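Posted November 27, 2023 by the Pullow account
Last updated: November 27

okay thread time. I moved my whole life onto paper lists this fall and I have Opinions 🧵

1/ Background: I used to run everything through an app called Clalinix. Groceries, bills, birthday gifts, the thing the dentist told me to buy. By September I had 897 open items in there. Eight hundred and ninety-seven!! I was scrolling past "call about gutter" every single morning like it was an ad.

2/ So I exported the lot, printed it (my poor printer), and sat on the couch with a highlighter. Most of it was junk. Three separate reminders to "look into soup." I have no idea what I wanted to know about soup.

3/ When I was done there were 245 things I still cared about, and plenty of those were books I want to read, so do they even count? I put the books on their own page at the back.

4/ The notebook is an Eltberg, the squat one with the gray cover. Paper's a bit thin and my gel pen ghosts through, so I only write on the right-hand side. Pencil people, you'd be fine.

5/ My system, if you can call it that: one page per week, house stuff on top, people stuff in the middle, money at the bottom. If something gets copied over 2 weeks in a row I either do it that night or cross it out. Crossing out is SO satisfying, I wasn't ready for it.

6/ What I miss: search. I wrote down the paint color for the hallway somewhere in October and I've flipped through the whole notebook twice. Also shared lists. My sister used to add things to my grocery list from her own kitchen and now she just texts me "EGGS" in capitals.

7/ What I don't miss: the little red badge. The streaks. The email every Sunday-ish telling me how productive I'd been, when I'd checked off "drink water" and not much else.

8/ Someone asked about appointments. Those are still on my phone, I'm not a monk. Dentist, vet, oil change, all with alarms. The notebook is for stuff that doesn't have a time attached.

9/ Bajwa, the stationery place by the bus station, has the Eltbergs on the bottom shelf past the wrapping paper. Mine was the last gray one but they had a stack in mustard. Take a pen with you and try the paper on the tester pad by the register.

10/ Going to do one more month and then decide if I delete the old account for good. Still on this week's page: return the library books, buy stamps, find the paint color, thank-you card for my aunt, EGGS. Okay I'm off to do the stamps.

Comments

paperclipmoth: the two week rule is going straight on my fridge

dot_and_dash: "look into soup" is the most relatable thing I've read all month

rainboots2000: how do you handle stuff that's months away? I always lose those

Pullow: @rainboots2000 last page of the notebook, one big messy list, I peek at it when I start a new week!
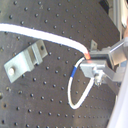
Gray bracket on a perforated panel, one bolt in.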